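Jekport
Home Essays Archive Notes About Contact
Search this site Enter keywords Go
7 min read

Chores Are a Data Problem, and the Data Is Still Thin

by Gitau Rweyemamu 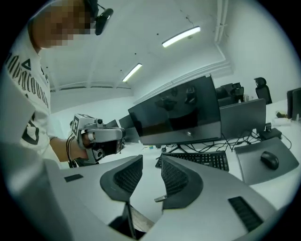 The question I get most often is whether a machine can clear a desk yet. My answer is that it can clear the desk it was trained on, at the height it was trained at, with the objects it has met before. Move the mouse pad to the other side and the success rate drops. Swap a stiff cable for a limp one and it drops further.

The mechanical side of the problem is in decent shape. Two soft fingers will hold a mug, a keyboard or a folded towel without damage. Arms repeat their positions well enough for any kitchen. Cameras are cheap. What is missing is contact experience: the record of how a person adjusts when a drawer sticks or a plug refuses to seat.

Hand-held grippers are the best tool we have for collecting that record. A person does the job with the same kind of fingers the robot will have, and a camera on the tool stores what the fingers met. A wide lens helps, as it keeps most of the work surface in view even when the hand is close to it. The method needs no robot during collection, so it can go into ordinary offices and homes where the clutter is.

It has limits. A gripper with a camera records position and appearance. Most of them record force poorly or not at all. For picking up a mouse this hardly matters. For pulling one cable out of a tangle it matters a great deal, and a policy trained on images alone tends to pull too hard or give up too early.

I ran a small comparison at Cluvden in June. The task was desk tidying: keyboard straight, mouse on the pad, loose cables moved to the back. We collected 400 demonstrations in one room and tested there first. The keyboard and mouse steps were good enough that I would let the machine do them unattended. The cable step needed a person to step in on roughly 30 percent of attempts. In a second room, with different desks and different light, the keyboard step held up and the cable step was not worth scoring.

A colleague at Mbwambo argued that we had simply stopped too soon, and that 2,000 demonstrations would have closed the gap. Perhaps. Our curve was still rising when we quit. But it was rising slowly, and the last batch came from the same room as the first. I would take a smaller set spread over many rooms before a larger one from a single room.

Shop-floor work is further along, for a dull reason. A factory can bolt down a fixture and specify the part. At the Nerka packing line the same carton arrives in the same orientation all shift, and the arm there needs a reset about as often as the label printer does. A house offers no such terms. The dishwasher rack is loaded differently each evening, and the person who loaded it will not read a manual on the robot's behalf.

So I am skeptical of the general home robot on the schedules now being quoted - and fairly optimistic about single chores. Wiping a flat counter, sorting rigid items into bins and carrying a basket down a hall all look reachable within 5 years. Laundry and cables I would leave off the list for now.

Vendors could help by publishing results from rooms their systems had never seen, with the number of human interventions printed next to the success rate. A demo video with no intervention count tells a buyer very little about what the machine will do at seven in the evening in a kitchen it doesn't know.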